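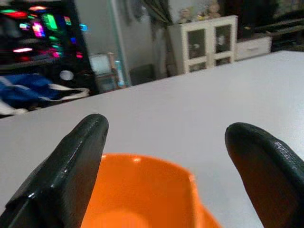
Faut-il changer les doigts d'un préhenseur avant qu'ils soient usés ?

Je pense que oui, et qu'il faut le faire à date fixe, même si tout semble bien marcher. Je sais que cette opinion n'est pas très populaire dans les ateliers. Un doigt coûte de l'argent, il tient encore, alors on le laisse. J'ai fait comme cela pendant plusieurs années et je voudrais expliquer pourquoi j'ai changé.

Je m'occupe d'un seul bras, que nous appelons Güneş. Il saisit de la vaisselle en plastique, des bols surtout, sur une table blanche. Le travail paraît simple : deux doigts noirs descendent, un de chaque côté, et se ferment. Mais un bol est un objet difficile. Son bord est courbe, sa surface est lisse, et si on serre trop il se déforme un peu, puis il glisse au moment où on le lève. Toute la qualité de la prise dépend de quelques centimètres de matière au bout des doigts.

Or cette matière vieillit d'une manière discrète. Elle ne casse pas. Elle se polit, elle prend la graisse et la poussière, elle durcit. Pendant ce temps le programme reste le même, et l'opérateur, qui est consciencieux, compense. Il augmente la force, il ralentit la montée, il déplace le point de prise de deux millimètres. Chaque correction est raisonnable. Au bout de quelques semaines, la cellule fonctionne avec des réglages que plus personne ne saurait justifier.

C'est ce qui nous est arrivé en octobre. J'ai ouvert le cahier de la cellule et j'ai trouvé 17 corrections de force, écrites par quatre mains différentes. Nous avons monté des doigts neufs et, avec ces valeurs, le premier bol a été écrasé. Il a fallu tout remettre à zéro et recommencer la calibration de la caméra du poignet, que nous avions aussi « adaptée » sans bien le noter.

Mon collègue Umut Karakaya n'est pas d'accord avec moi. Il préfère remplacer selon l'état : on regarde, on touche, on fait un essai de traction, et on décide. Son argument est sérieux. Chez Drondby, où il travaillait avant, une paire a tenu bien plus longtemps que prévu, et la jeter aurait été un gaspillage. Je lui réponds que l'inspection demande un œil constant, et que notre œil ne l'est pas. Le vendredi soir ou avant une livraison – excusez-moi de le dire ainsi – on trouve toujours que les doigts sont encore bons.

Notre règle est maintenant de 3000 prises. Ensuite on change les deux doigts ensemble, jamais un seul, parce qu'une paire mal assortie fait tourner l'objet pendant la fermeture. L'opération prend 45 minutes, avec le nettoyage des logements, le serrage des vis à la clé dynamométrique et trois essais à vide. On essaie ensuite avec un bol, toujours le même. La date et les valeurs d'origine sont inscrites sur la première page du cahier, et il est interdit de modifier la force sans écrire la raison à côté.

Je reconnais que ce chiffre est un choix un peu arbitraire. Avec un autre plastique ou un autre revêtement, il serait différent. Je reconnais aussi que nous jetons des doigts qui auraient pu servir encore, et cela me gêne. Nous gardons les meilleurs pour les essais et la formation des nouveaux, ce qui réduit la perte sans la supprimer.

Mais je préfère payer une pièce que chercher pendant deux jours une erreur cachée dans les réglages. Si vous avez une cellule semblable, regardez d'abord votre valeur de force actuelle et comparez-la avec celle du premier jour. Si l'écart est grand, les doigts sont sans doute à changer, et le cahier est à relire depuis le début.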